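Mitmachen
Kategorie: Jobs & Aufrufe / Haushalt und Technik
Montag, von Paloma Ferreira

Aufräumer und Aufräumerinnen gesucht: Wer bringt unseren Greifern bei, wie ein Tisch leer wird?

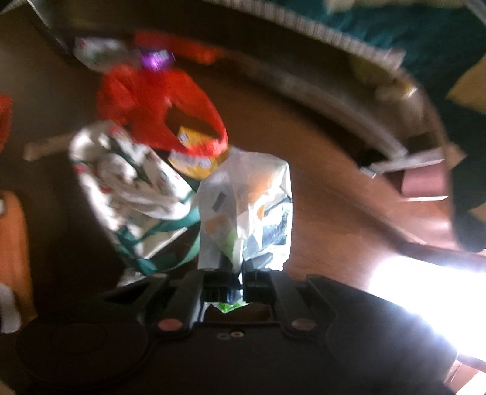 Skeptisch bin ich trotzdem, schrieb mir Kikuchi auf den letzten Aufruf, bei mir zu Hause schafft es kein Gerät, eine Tüte vom Tisch zu nehmen, ohne vorher das Glas daneben umzuwerfen, und bis sich das ändert, räume ich eben selbst.

Tja, lieber Kikuchi, da kann ich dir gar nicht so richtig widersprechen. Ich arbeite seit drei Jahren bei Ceris daran, dass Maschinen im Haushalt und im Laden mit anpacken, und wenn mich auf Familienfeiern jemand fragt, ob der Roboter jetzt endlich die Küche macht, sage ich: nein. Kisten stapeln, ja. Eine Dose ins Regal stellen, meistens. Aber sobald etwas knistert, nachgibt oder unter einem Stück Stoff liegt, wird es zäh. Folie ist gemein! Sie glänzt, sie ändert beim Zupacken ihre Form, und zu fest gegriffen ist der Inhalt Brösel.

Genau dafür suche ich jetzt 20 Leute, die mit einem Handgreifer ganz normalen Kleinkram wegräumen. Ihr haltet das Ding in der Hand, drückt zu, hebt an, legt ab. Eine Kamera läuft mit, und aus euren Bewegungen lernt später das Programm. Vorkenntnisse braucht ihr keine - ehrlich gesagt sind mir Leute am liebsten, die noch nie mit so etwas zu tun hatten, weil die so räumen, wie man eben räumt. Wer jahrelang im Laden Ware verräumt oder hinter Kindern hergeräumt hat, ist herzlich willkommen (und wird mir vermutlich nach zehn Minuten erklären, was ich falsch mache).

Was euch erwartet: Eine Schicht dauert drei Stunden, mit Pause, Kaffee und Tee. Es geht um Tüten, Beutel, Stoffsachen, Päckchen, alles durcheinander auf einem Tisch, und dann bitte sortiert in Kisten. Das klingt gemütlich, geht aber ganz schön ins Handgelenk. Wer da gerade Beschwerden hat, wartet bitte auf die nächste Runde. Bezahlt wird pro Schicht, auch wenn die Technik streikt und wir zusammen herumsitzen. Den genauen Betrag schicke ich euch mit der Zusage, dazu den Vertrag und das Blatt zum Datenschutz. Gesichter nehmen wir nicht auf, Ton auch nicht.

Zum Stand der Dinge, falls ihr neugierig seid: In der Runde in Skornthorpe sind über 2.020 Griffe zusammengekommen. 727 davon mussten wir aussortieren, meistens war die Hand zu schnell oder das Päckchen schon wieder weggerutscht. Ich fand das erst frustrierend, inzwischen schaue ich mir die misslungenen am liebsten an. Ob daraus mal ein Gerät wird, das abends den Esstisch freiräumt? Weiß ich nicht. In den nächsten paar Jahren wohl eher im Lager als bei euch daheim, würde ich tippen.

Gearbeitet wird im Dezember in unserer Werkstatt in Kirnbridge, vormittags oder ab 17 Uhr. Ihr solltet volljährig sein und mindestens zwei Schichten schaffen. Linkshänderinnen und Linkshänder bitte unbedingt melden, ihr fehlt uns!

Schreibt mir einfach ein paar Zeilen über das Formular, Stichwort Tischräumen, mit euren freien Zeiten. Lebenslauf ist nicht nötig. Ich melde mich bei allen, auch bei Absagen - und Kikuchi, für dich halte ich einen Platz frei.

Zuletzt aktualisiert: Montag, 9:40 Uhr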